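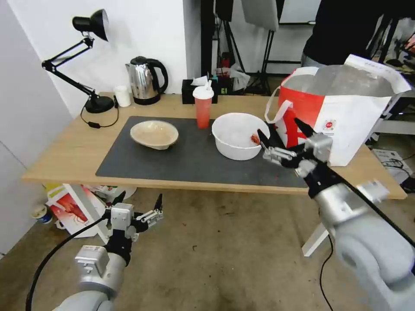
Should I get the Plullow 2 now or wait for the rebrand to settle down?

posted by tinybatteries

So my phone is on its last legs (the screen does this flickery thing every time it drops under 12 percent) and I'd pretty much settled on the Plullow 2. Then last Sunday I read that Plullow is changing its name to Collska, with a new logo and a big ad campaign and everything. Now I'm nervous. Does a new name mean they stop updating the old phones? I keep mine until they die, so updates matter a lot more to me than the camera. The store near me still has the Plullow-branded ones and they're not even marked down, which kind of annoys me. My other choice is the Dusus, but I tried one and hated the keyboard.

szek_fan

Don't do it, get a Szekeres. I've had three and never had a problem. Battery is 4,000 and it lasts me all day easy.

marginal_gains

I've got the Plullow 2 and I like it a lot, so take this with a grain of salt! I wrote to their support when the name change came out and they told me the update schedule stays the same for phones already sold. That's one support person in one email, mind you. What I'd do is go to the store and look at the warranty card in the box, and ask whose name is on it and who handles repairs after the switch. If the clerk can't tell you, I'd hold off.

On price, I'd wait for September if your old phone can hang on. They'll want the boxes with the old name off the shelves by then (my guess, no inside info). Mine has been fine day to day. The speaker is tinny and it gets slow if you let the storage fill up. I had 2,624 photos on there before I moved them to my laptop and it perked right up.

Also the keyboard thing on the Dusus is easy to fix, you can install a different one. I wouldn't rule it out over that.

tinybatteries

Thanks, I didn't know you could swap the keyboard! Going to ask about the warranty card after work.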